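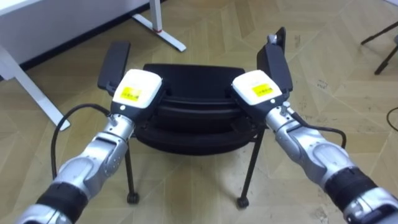
自己动手给木地板上硬蜡油：从打磨到第一周养护

去年搬进这套老房子的时候，地板是我最头疼也最喜欢的东西。实木的，底子很好，可是上面那层旧漆已经磨花了，走道中间发灰，窗边被太阳晒得一块深一块浅。找人报过价，后来一咬牙决定自己来。做完两个房间之后我只想说：早该动手了！木纹一下子就活过来了，赤脚踩上去的感觉跟漆面完全是两回事。

下面把整个过程写清楚，适合没做过的朋友。我的房间不大，一个人一个周末加两个晚上能做完。

先确认你的地板能不能磨

复合地板（就是表面只有一层印花纸的那种）不能磨，一磨就露底，请直接跳过这篇。三层实木要看表层厚度，找一块靠墙的板，拆掉踢脚线从侧面看，表层不到两毫米的话我不建议用机器打磨。纯实木最省心，一般磨几次都没问题。

再检查一遍有没有冒头的钉子。蹲下来，拿手电贴着地面照，钉头会有一个小影子，很好找。用冲子把它们敲进去两三毫米。我第一次漏了一颗，砂带当场撕成两半，心疼了半天。

要准备的东西

带式打磨机一台，边角机一台，都可以租。我租的是Gasetti的机器，两天268元，押金另算。
砂纸：40目、80目、120目，每种多拿几张，用不完可以退。
工业吸尘器，家用的那种真的不行，滤网十分钟就堵死。
木蜡油，我用的是Rultden的哑光透明款。
短毛滚筒、宽刷、白色百洁垫、不掉毛的棉布。
防尘口罩、耳塞、护膝。护膝一定要买，跪一天边角你就懂了。

两个房间全部材料加租金一共花了1,796元，其中油和砂纸占了915元。比当初的报价便宜很多，而且剩下的半罐油后来又把餐桌刷了一遍。

打磨

房间清空，门缝用胶带封好，窗户开着。机器先离地启动，再一边往前走一边慢慢放下去，停的时候反过来，先抬再停。千万不要让转着的砂带在原地待着，两秒钟就是一个坑，后面怎么补都看得出来。

第一遍用40目，目的是把旧漆去掉。如果板子有点翘，可以斜着走，跟木纹成一个小角度。第二遍80目，顺着木纹走，把第一遍留下的粗痕磨平。第三遍120目，还是顺纹。每一遍走完都要跟着用边角机把墙边做到同一个目数，不然最后上油，四周会有一圈颜色不一样的框。

很多人问要不要继续磨到180甚至240目。上蜡油的话不要！磨得太细，木头表面太密，油吃不进去，颜色会浅，耐磨也差。我在小房间偷偷试过一块，对比非常明显。

补缝

细缝可以用自己磨出来的木粉调填缝胶，颜色最接近。注意收集木粉要用80目以后的，前面那些混着旧漆，发黑。刮上去，等干，再用120目轻轻带一遍。宽过三毫米的缝我没有填，冬天夏天木头要伸缩，填了也会掉出来。

清灰

这一步比打磨还重要。先吸一遍，等半小时让空气里的灰落下来，再吸一遍，最后用微潮的布拖一次，彻底晾干。沾过打磨粉尘的吸尘袋当天就倒到室外的金属桶里，别放在屋里过夜，木粉闷着会自己发热。

上油

木蜡油要薄，薄，再薄。说明书上写多少就用多少，我的做法还要再少一点。油先充分搅匀，罐底那层哑光粉不搅起来，刷出来会一块亮一块暗。

从离门最远的墙角开始，先用宽刷把墙边刷出一条，马上用滚筒顺着木纹接上。一次只做三四块板的宽度，从这头做到那头，不要在板子中间停。全部做完以后等十五分钟左右，蹲低了逆着光看，哪里还有亮亮的积油，就用白色百洁垫推开，再用棉布擦干。

第一遍晾一夜，摸上去不粘手了再做第二遍，用量更少。我的习惯是晚上做，第二天早上推开门看到那一地木纹，心情好得不得了！

用过的棉布请一定摊平晾在室外，或者泡在水里再扔。浸了油的布揉成一团会自燃，这个不是吓唬人。

第一周怎么过

头24小时不要走。之后可以穿袜子走，但别拖东西。家具等4天再搬回来，椅子腿、桌子腿全部贴上毛毡垫。带轮子的办公椅要特别留意，硬胶轮在新油面上会压出细细的印子，最好换成软胶轮，或者等油完全硬了再用。地毯最晚放，我等了两周，太早铺会留一块颜色差。

这一周也不要用湿拖把，灰尘用干的静电拖就够了。

日常养护和局部修补

平时扫干净，隔一阵用拧得很干的拖把加一点地板皂。不要用蒸汽拖把，也不要用含醋的清洁剂，会把蜡层慢慢吃掉。

蜡油最让我喜欢的地方就是能局部修。去年七月朋友Brigitta Wieser来住，端红茶的时候洒了一大片，当时没擦干净，留下一圈印子。我拿120目的砂纸顺着木纹手工磨了几下，吸干净，用布蘸一点点油揉进去，第二天就跟旁边融在一起了。换成漆面，大概得整间重做。

几个常见问题

油面发粘怎么办？多半是涂厚了。用百洁垫蘸一点点同样的油去揉，把表面那层软化，马上用干布擦掉，开窗再晾两天。

颜色比想象的深？橡木和胡桃木上油以后都会变暖变深，动手之前在衣柜里面或者门后试一小块，晾干了再决定。想保留原木的浅色，要选带一点白色颜料的款。

冬天能做吗？可以，室温保持在十五度以上就行，只是干得慢，每一遍之间多留半天。

下一个房间我准备试试Imavau的带色蜡油，烟灰色的小样已经刷在废板上了，晾了三天，灰得很温柔，等做完再来更新。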